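Resealing a Marble or Stone Tabletop

Applies to: polished and honed marble, limestone, travertine. Engineered quartz does not need sealing.
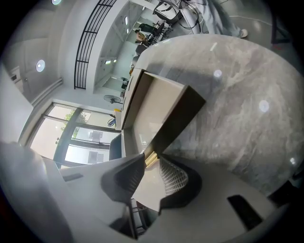

Marble is a calcium carbonate stone with fine pores. An impregnating sealer fills those pores below the surface and slows the rate at which oil, coffee and wine soak in. It does not stop etching. Etching is a chemical reaction between the stone and an acid, and it leaves a dull mark whether the top is sealed or not. Dull rings under glasses are usually etching and need polishing powder, which is covered on a separate page.

Testing the existing seal

Put a teaspoon of clean water on the surface in three places, including one near the edge where the top gets the most wear. Cover each puddle with an upturned glass and leave it for 15 minutes. Wipe dry and look at the stone from a low angle.

No darkening: the seal is sound. Test again in six months.
Slight darkening that fades within the hour: reseal soon.
Clear darkening: reseal now, after the stone has dried overnight.

Polished tops absorb slowly, so a pass on a polished top is less certain than a pass on a honed one. If in doubt, repeat the test with 30 minutes of contact.

Materials

Solvent-based or water-based impregnating sealer rated for marble
pH-neutral stone cleaner
Acetone (for wax or grease only)
Lint-free cotton cloths, at least four
Nitrile gloves
Painter's tape and paper for the base or legs

The sealer used for the times on this page is Gurnstead 336, a water-based product. Gurnstead 892 is the solvent version – it goes deeper into dense stone but needs open windows and no pilot lights nearby. Times for other sealers vary, and the label overrides anything written here.

Procedure

1. Clear the top completely. Wash with the stone cleaner, rinse with plain water and dry with a cloth.

2. Spot-treat wax or grease with acetone on a cloth. Do not pour acetone onto the stone.

3. Let the top dry for 24 hours. Moisture left in the pores keeps the sealer out and can leave a haze.

4. Check the temperature. The stone should be between 50 and 80 degrees F and out of direct sun.

5. Mask the base. On tables with a rounded or bullnose edge, run the tape along the underside so that the full curve can be coated.

6. Apply sealer to a cloth and spread it in overlapping passes, working in sections you can reach without leaning. The surface should look evenly wet.

7. Wait 10 minutes. Add sealer to any area that has gone dry before the time is up.

8. Wipe off all the remaining sealer with a clean cloth, then buff with a second one. Do the edge last and check it for runs.

9. Apply a second coat after one hour if the water test showed clear darkening. One coat is enough otherwise.

10. Keep the top dry for 24 hours. Light use is fine after that. Full cure takes 72 hours.

Removing haze

Haze is sealer that dried on the surface. Dampen a cloth with fresh sealer, rub the area for 30 seconds to soften the residue, and buff dry at once. If the haze is more than a day old, use the remover made for the same sealer. Do not use vinegar, bathroom cleaner or a scouring pad.

Disposal

Cloths used with a solvent sealer can heat up and catch fire if piled together. Lay them flat outdoors until stiff, then bag them. Cloths from water-based sealer can go in the trash once dry.

Page ref. 3839. Lullbridge Stone Care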